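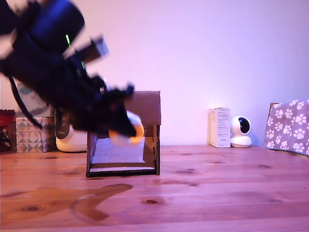

Arm in motion over the cardboard enclosure, orange and cream object in the gripper.

Progress report, May – motion planning and perception software
Mangubat project, Stinddale site

The new planner ran for most of the month. We logged 1329 attempts, and 216 of them ended with the object dropped or released in the wrong spot. The old planner did no better on paper, but it was tested on easier layouts, so I would not put the two side by side in a slide yet.

Sterninia's release notes promise smoother paths near obstacles. What we see is faster travel in open space and the same hesitation at the edge of the enclosure. The collision model treats the cardboard walls as thicker than they are – we have asked for a fix twice.

Perception is the bigger worry. Object position is updated too slowly while the arm moves, and the confidence score stays high even when the estimate is plainly off. I don't trust that score and have stopped using it to filter runs.

Spending is at 60 percent of the software line. The Lestumia tracking license is the largest item and comes up for renewal next. I can't recommend it on current results.

Next period: 3 fixed layouts, both planners, same objects, logs kept in full. If the gap is still within noise after that, we should go back to the old planner and put the hours into tracking.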